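Quick writeup on how we quote and hold lead times on standard door orders, because I keep getting asked and I'm tired of retyping it in email. Works for any small made-to-order shop. We do interior doors and frames, 330 orders on the books in a busy month, and we used to be late on a lot of them.

You need a spreadsheet, a wall board and somebody willing to say no to sales. Half a day to set up.

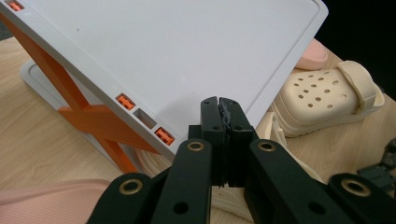
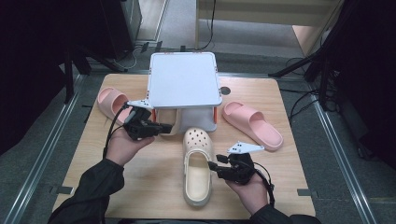

## 1. Split standard from not standard

Do this first. Everything else falls apart without it.

Standard = a size, core and finish you've made before, hardware prep you already have a template for, no drawings to approve. Write it down on one page. Ours is a list of sizes, four finishes and the hinge and lock preps. If an order misses the list on even one line it's a custom and gets a custom date. No "nearly standard".

Sales will push on this. Tomos Trevor fought me over a single lite kit cutout for most of January. Put it on the list later if you like, but don't bend the list for one customer.

## 2. Find your real number

Pull the last 100 standard orders. Columns you want:

- date the order was complete (sizes, handing, finish all confirmed)
- date it hit the saw
- date it left finishing
- date it shipped

Don't start the clock at the first phone call. Start it when the paperwork is complete. Most of our "late" orders had sat for days waiting on handing.

Sort by total days. Throw out nothing. Go down to the 10 slowest and look at where you are just before them – that's your honest lead time today. Not the average!! Half your customers wait longer than the average or near enough.

## 3. Find where orders sit

Same sheet. Subtract each date from the next. One gap will be ugly. Ours was between saw and finishing, doors stacked on carts waiting for a color run.

Walk over and look at it too. Ieuan Bowen runs our finishing room and he told me in two minutes what took me a morning in Excel: they were holding the clear coat jobs until there was enough for a full rack. Nobody had asked him to, it was just how it was done before either of us got there.

## 4. Fix a slot count per day

Pick how many standard doors the slow step can finish in a normal day. Not a good day. Leave some slots blank for remakes, we keep two.

Then the rule: an order gets a slot when it's complete, and the ship date comes off the slot. Slots full, next day. That's the whole system realy.

On the board:

1. One row per day, three weeks out.
2. One magnet per slot.
3. Customs in a different color, own rows.
4. Move magnets only at the 7:30 meeting. Not at lunch, not when the phone rings.

We tried running it in Vevima, the scheduling software, for a while. Fine, but people stopped looking at the screen. Board first, then copy to the software.

## 5. Stock the stuff that stops you

Cores, two veneers, edge banding, hinges. Go through your late orders and write down what was missing. It'll be the same few things over and over.

Set a reorder point for each: what you use in a bad week, times the weeks your supplier takes, plus one. We spent $4000 extra on cores the first time and I got asked about it. Check the supplier's real delivery dates and not the catalog – Nilska quotes us one week and it's closer to two every spring.

## 6. Quote it, then leave it alone

Quote the number from step 2. Same number to everybody. When the sheet shows you beating it for two months straight, drop it by a day or two. Never drop it because a competitor did.

Rush orders: they take a blank slot or they wait. If you bump somebody, you call that customer yourself before noon. I've made that call twice and it cured me of bumping.

## 7. Check it every month

Pull the sheet again. Late orders only. One line each on why. Rhodri Phillips does ours and it takes him less then an hour.

If the same reason shows up three times, go back to step 3.

Will add the spreadsheet columns for frames when I get a chance, they run on a different board and the welding step changes the slot math.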